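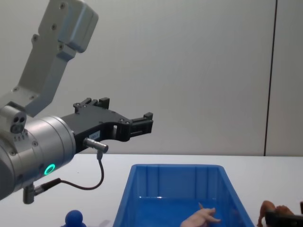 Re: [luterley-makers] Gripper cable and bin height

From: Naledi Naidoo
To: luterley-makers list
Month: November

Aled Watkins wrote:

> Has anyone got further with the toy sorter since I was last in? I had a go
> at the pick positions and kept getting a fault on the wrist whenever it
> went over to the far side of the bin. I wondered if the gripper cable was
> pulling. It's the only thing I can think of that changes when the wrist
> turns.
>
> Also, are we sticking with the blue bin? Feng-yi was talking about a
> shallower one. I don't want to redo all the heights and then find
> somebody's swapped it.
>
> Aled

Hi Aled, hi all,

Yes to the cable, I think you're right! I had a long evening with it and I'm fairly sure that's your fault. The thin black lead comes out of the barrel plug under the gripper, drops down to the table in a big lazy loop and goes back up to the wrist. With the jaws level and the arm over on the left it's fine, loads of slack. But turn the wrist past a certain point and the loop gets dragged round, and if it catches on the rim of the bin the arm feels the extra load and stops. I got it to do it on purpose three times before I believed it.

So what I've done for now is limit the wrist turn in the Prosis script. Look for the line near the top called wrist_max and please leave it alone until the cable's sorted. It does mean we can't reach the back right corner of the bin, so anything that ends up there you'll have to nudge forward by hand. With the arm stopped, please - I know it's tempting to just reach in.

Proper fix, I'd like to take the slack up with a couple of soft straps round the wrist, leaving enough of a loop for it to turn both ways. Not cable ties, we did that on the old one and it chewed through the sleeve. Roman, have you still got that roll of hook and loop in your drawer? I only need 15 cm or so. And please could whoever does it keep clear of the plug itself. It doesn't like being bent sideways and a new lead from Cimelell takes 16 days to turn up, going by last time.

On the bin: we're keeping the blue one. Feng-yi and I tried the shallow tray and it was easier to get the fingers into, but the bits slid about all over the place, and half of them went over the edge as soon as the gripper touched them. The blue one has those ribs up the inside at the back and they do seem to stop things rolling. The shiny inside is a nuisance for the overhead camera though. I get a white streak along the walls and the software thinks it's an object, goes down for it and comes back with nothing. Turning off the strip light over the bench helped a lot. Yaa suggested rubbing the inside with fine wet and dry to dull it, and I'm up for that if nobody minds us ruining a bin.

Heights then, as you asked. I've set the hover position well above the rim, higher than you had it, and it comes straight down from there. You lose a bit of time on every pick but it no longer clips the side on the way across. Release height is 8 cm over the table. If you want to go lower, do it 2 mm at a time and keep a hand on the stop button.

Which parts it can pick is still a mixed bag. Flat chunky things are lovely. The little hands are a pain, mainly when they're lying with the thumb up, as the jaws close on the thumb and the rest swings round and drops off. I think we want it to go for the palm and ignore anything narrow. Feng-yi has some ideas about that using the outline from the camera, which I only half followed, so I'll let her explain! Round things I've given up on for now. They squirt out of the fingers every single time.

Oh, and Roman asked about the fingers. They're still the stubby black ones. I did print a longer pair with rubber faces but the screw holes were out, so they're on the shelf with the Egan box if anybody fancies filing them.

I'll be in again from 7 in the evening next time the workshop's open late, and I'd like to get the straps on before anything else. Aled, if you're coming, could you bring your laptop with the older version of the script? I've a feeling I saved over the bit that parks the arm at the end and I'd quite like it back.

Naledi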